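4. Placing the logo on printed and painted items

This section covers the Mistov mark in its printed, painted and embossed forms. For screen use, see section 6. For vehicle badges supplied as finished parts, see section 7.

4.1 Before you start

Check that you hold the current artwork pack, issued in August. Earlier packs contain the old drawing, in which the two inner strokes meet. In the current drawing they are separated by a narrow gap.

The pack contains three master files:

M1 Solid mark, one colour
M2 Outline mark, for engraving and embossing
M3 Mark with the company name to the right

Do not build M3 by typing the name beside M1. The letters in M3 have been redrawn and do not match any font on sale.

4.2 Setting the size

1. Measure the shorter side of the printable area.
2. Divide the figure by eight. The result is the height of the mark.
3. If the result is less than 6 mm, use M1 at 6 mm. M3 is not permitted below 11 mm.
4. Enter the height in the artwork form and lock the proportions.

Note: On invoices and delivery notes the height is fixed at 9 mm whatever the paper size.

4.3 Clear space

Keep an empty margin on all four sides of the mark. The margin is equal to the width of one outer stroke, measured at its widest point. Page edges, folds and punched holes count as other matter and must stay outside the margin.

On dealer signs the margin is doubled. Signs shared with Gatti or Vidari carry the marks in a single row, all at the same height, with the Mistov mark at the left. A thin rule between marks is allowed on these signs only.

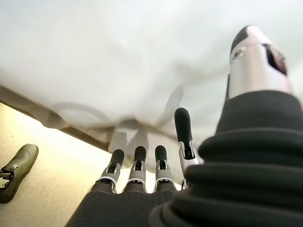 Where a sign is taller than it is wide, the row becomes a column and the Mistov mark goes at the top. The order of the other two is agreed with the dealer.

4.4 Colour

1. Use Mistov Blue, shop reference 302, for all one-colour work on white or light grey stock.
2. Use Warm Grey, shop reference 193, where blue is not available.
3. On dark stock, print the mark in white. Do not add an outline or a shadow.
4. For painted panels, apply reference 152 as the ground coat and leave it to harden fully before masking.

Caution: References 302 and 152 look alike under yellow workshop lighting. Read the number on the tin before pouring.

Tints are not permitted. If a press cannot hold the solid colour, change to black.

4.5 Embossing and engraving

1. Open M2 and confirm that the stroke weight reads 0.4 mm or more at final size.
2. Mirror the artwork only if the die maker asks for it in writing.
3. Take one trial impression on the actual stock.
4. Check that the gap between the inner strokes is open along its full length. If it has closed, increase the height by 1 mm and repeat from step 1.

Note: Zestalon dies are cut slightly deeper than the drawing. Reduce the pressure for the trial impression.

4.6 Approval

Send a proof at full size to Lalit Negi for printed matter, or to Sushil Maurya for signs and painted panels. Scaled proofs are returned unread. Proofs received before 3 p.m. are answered the next working day.

Keep the approved proof with the job sheet until the item is withdrawn from use.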